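Good Practice in Household Robot Work: Gallery

Soft Furnishings and Living Areas

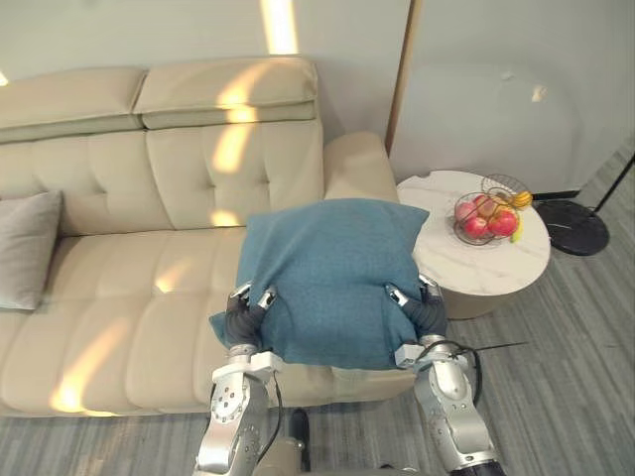 Two-handed hold on a square cushion, kept low over the seat near the armrest. Operators are asked to keep both hands on the lower part of a cushion and to release only when it is above the seat.

The Gana working group maintains this gallery as a companion to its guidance on robots operating in furnished rooms. The guidance contains 40 rules, of which 22 apply to the handling of textiles and upholstery. It was prepared under the direction of Tsutomu Matsuda and is reviewed each December.

Notes on the picture

Grip. Fingertips should press into the fabric without pulling at the weave. Rule 7 sets the same limit for both hands, and a hold that needs more force on one side must be set down and taken again.

Upholstery. Tufted and quilted seats have stitching that can catch a metal edge. Arm joints and wrist mounts must stay clear of the seat panels at all times — this includes pauses between tasks.

Cables. A cable that loops away from the wrist must be checked before the arm turns toward nearby furniture. Lamp cords on the floor are to be treated as obstacles.

Side tables. Fruit baskets and other loose items may remain in place during cushion work, provided the operator has recorded them at the start of the session.

Sunlight. Bright stripes on leather can be misread as edges or folds. Sites with strong direct light should repeat the camera check at the start of each hour.

Records

Member sites logged 1,182 cushion placements in the last review period, 685 of them with two hands. Questions about the rules may be sent to Jannik Petersen, guidance editor. Proposed changes are received by Arnulfo Cabrera until the end of November.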